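Drandelum: item duplication on Edau server traced to mail queue fault

December 2021

Print this article | E-mail to a friend

Zidex has published a technical note on the duplication fault that forced it to suspend trading on Edau, the European server of its online role-playing game Drandelum.
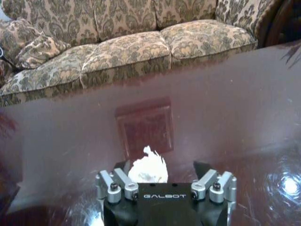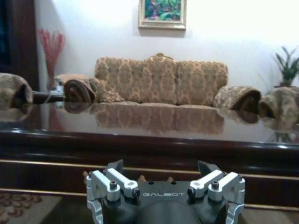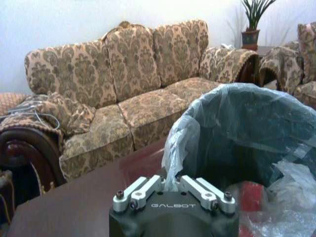 According to the note, the fault lay in the in-game mail queue. When a parcel was returned to its sender during a zone change, the server wrote the contents to both inventories and did not clear the first entry. Only stackable items were affected. Weapons, armour and mounts use a separate table and could not be copied this way.

Trading, mail and the auction hall were switched off for 10 hours while logs were checked. Zidex says 2045 accounts held duplicated items at the time of the shutdown. Most had received them without any action by the player – the surplus stacks have been removed and no penalty applied. Accounts that repeated the process on purpose have been suspended for up to 3 weeks.

No rollback was carried out. Zidex considered one but found that the copied items could be identified by their serial numbers, so character progress was left as it stood. Auction sales involving copied goods have been reversed and the listing fees refunded.

A second fix, due with the next patch, will add a lock to each parcel until both inventories have confirmed the transfer. The Lévesque server runs an older build of the mail system and was not affected.

Related items
Drandelum: guild storage limits raised on all servers
Zidex to merge 2 low-population servers in May
Auction hall search filters explained

Comments (3)

oreandash: My listing fees came back but the reversed sale still shows as pending. Anyone else?

Tolvik_77: Same on Edau. It cleared after I logged out and opened the auction hall again.

mirefen: Glad there was no rollback, I had just finished the harbour questline.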